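So we finally sat down and did the budget for the second year of the arm project, and I have to say it was more fun than I expected (there were biscuits, which helped). Siu-fong had the spreadsheet, I had the opinions, and between us we got the wish list down from 14 lines to 10.

The biggest surprise was fingers. I'd pencilled in one spare set and moved on, but they wear faster than you'd think when you're picking up crockery all day, and the ridged tips are the part that earns its keep on a glazed mug. Adi got a quote of $405 for a box of them from Clanon - a bit dear, but the freight's included and I've stopped arguing.

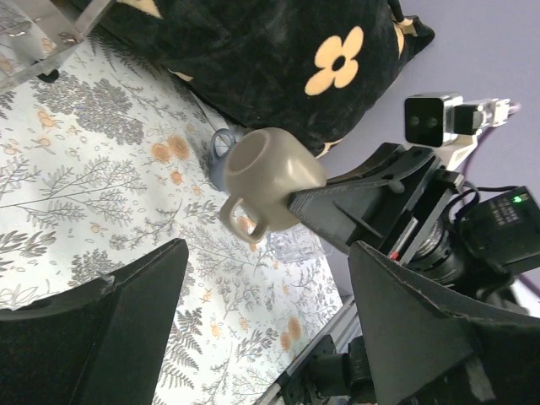
Should you buy the spares at the same time as the arm? I would, at least the fingers and one full set of cables, as a second order means paying freight all over again.

The other big line is $1392 for the service plan, and I'm still umming and ahhing over that one. Siu-fong reckons we should put the money aside ourselves and do our own repairs, and she's handier with a screwdriver than I am, so she may well win. We've got until January to make up our minds, and in the meantime I've promised to colour-code the spreadsheet.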